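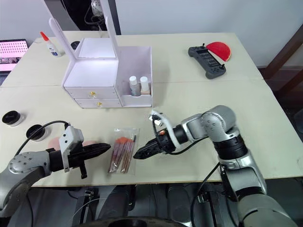 Two drawers, two gold knobs, one mirror.

The box came to me with the lid shut and a note taped on top. The note said "for whoever does their face in the bathroom," and since I was the only person in the family who still did her face in the bathroom, that was that.

It had belonged to my aunt, Lieselotte Meinecke, who sold lipstick door to door for a company called Gruvis back when people opened their doors. She could size up your coloring before you'd finished saying no thank you. I got my first real powder from her when I was far too young for it, and I wore it to school and looked like I'd been baking!

So I put the box on the table and told myself I'd have everything sorted by lunch. Ha. I am a person who keeps five dried-up mascaras because one of them might come back to life. I had jars in coat pockets, I had jars in the car, I had a cream from Baert that I'd bought for the lid and never once put on my skin.

I lifted the lid and there I was in the mirror, hair every which way, looking a lot like her (the chin, mostly). I closed it again and made coffee.

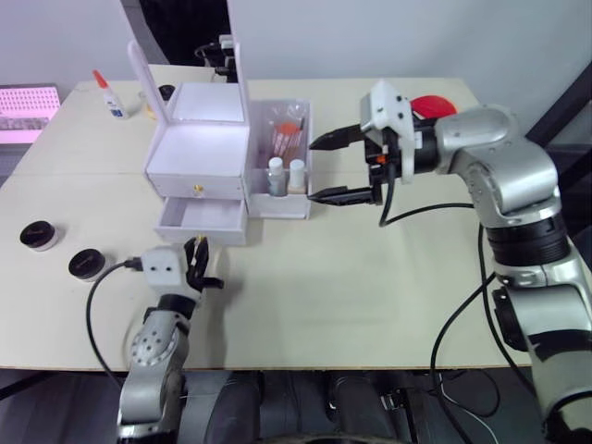

After the coffee I got bossy with myself. Small bottles in the side, standing up. Jars in the drawers, lying flat. Anything that smelled like crayons in the trash. It went pretty well until I pulled the bottom drawer all the way out to wipe it and found the slip of paper stuck underneath, folded in four and soft as a tissue.

It was an order form, never sent. My aunt's handwriting, all loops. One lipstick, a shade called Skuvel, which sounds like a cough drop and was, according to her own note in the margin, "the only red that ever told the truth." And where the customer's name should go, she'd written mine. The date was a February when I was still in braces.

I sat on the floor for a while with that.
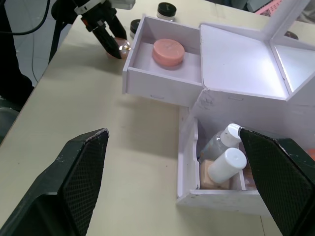
The Red

Of course I went looking for it. Gruvis has been gone for ages, so I tried Finditz, where people sell the contents of their dead relatives' bathrooms, and I typed in Skuvel and got two results. One was a bicycle bell. The other was a lipstick, never opened, from a seller who didn't bother with a picture and wanted more for it than I spend on shoes.

I bought it, naturally. Then I went back to the box and emptied the top drawer all over again, because the new arrival was going to need somewhere decent to live, and I wasn't about to make it share with the hair ties. I tried the drawer in and out a few times just to feel the knob in my fingers. It's a silly, fancy sort of knob and I love it.
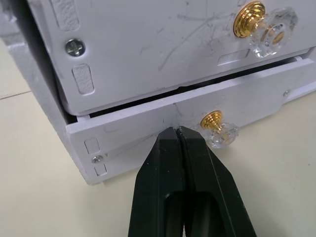 Lieselotte would have told me to put it on before I put it away, my mother said on the phone that night, and had I thought about what I was going to wear with it? I said I hadn't. She said the green dress, and then she was quiet, and then she asked if there was anything else under the drawers.

I told her to hold on while I looked.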